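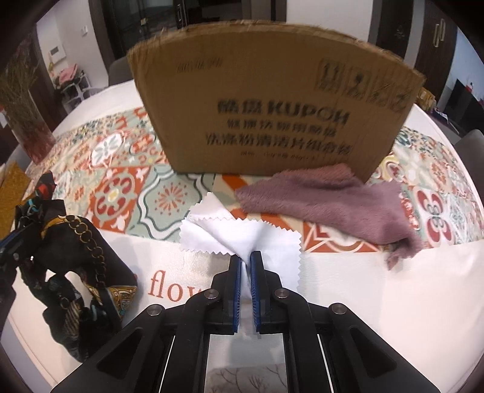
Bravo campaign texting app: a town council race later, I'm still not sold

I paid for Bravo out of our own campaign money, which in a race this size means yard sign money. We were running for one seat on the Trollstead town council, in a ward where the last election was decided by 431 votes. The pitch was that Bravo would let a small team reach every likely voter by text, sort the answers, and tell us who was worth a knock on the door.

Some of that is true. Setup took one evening. The voter list went in without a fight, though it dropped apartment numbers on a good share of the addresses and I had to put them back by hand. The screen is plain and readable, and anybody who can use a phone can send messages from it. I have no complaint there.

My trouble starts with the "support score." Every voter gets a number, and Bravo won't say how it's made. A man who wrote back "stop texting me" was scored as leaning our way. A woman who asked a long, friendly question about the sewer rates was scored as hostile. I wrote to support about it and got a paragraph on "engagement signals." The score should come with an off switch. I ended up ignoring it and reading the replies myself, the same job I was doing before with Fidetti, which costs less and doesn't pretend to know anybody's mind.

Pricing: the base plan is $179 a month and covers 4000 messages. Read that again if you have more than one thing to say. A message over the length limit counts as 2, and so does anything with an accented letter in it. Our Spanish texts ate through the allowance at double speed, and I only found out when the counter turned red in October. The pricing page does mention this, in gray type under the comparison chart.

The sample scripts are bad. They all sound like the same eager stranger, and one of them opens with "Quick question, neighbor!" I would hang up on that person if it were possible to hang up on a text. Write your own.

Opt-outs worked every time I checked, and I checked a lot. The export was clean too, so you can leave with your list. I've used tools that made that part miserable.

Did it win us anything? I can't tell you, and I don't believe the sales page can either. It claims campaigns using Bravo see higher turnout. Higher than what? Campaigns with money for software also tend to have money for mailers.

If your race is big enough that you can't read every reply, you may get more from it than I did. For a ward race, I'd take Fidetti or even a spreadsheet and a few patient people on the phone. I tried Bamia for a week before this one and would skip it entirely, as it lost a batch of replies and never found them.

Two and a half stars. I've canceled, and the refund for the unused part of the month hasn't shown up yet.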